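Call for participants: demonstration study, Hetevum manipulation project

Sessions run in June 2025 at the Skusmont workroom.

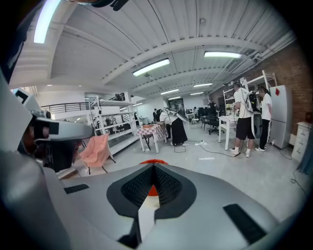 What is the study trying to find out?
We want to know how many demonstrations of a household task a robot policy needs before more of them stop helping. Our first round used 300 demonstrations from 30 people, and results still differed a lot from one person to the next.

You will do simple jobs such as setting a table or putting food away, using hand-held grippers. Each session lasts 61 minutes, including practice. No experience with robots is needed — we would like a mix of people who have used the grippers and people who haven't.

You should be 18 or older, able to stand for most of an hour, and comfortable carrying light equipment. Please wear flat shoes. Glasses are fine.

Participants get a gift card and a copy of the results. You can stop at any point and still be paid.

To sign up, write to Teodoro Salazar at the Laitinen building, room 366, or leave your name at the front desk.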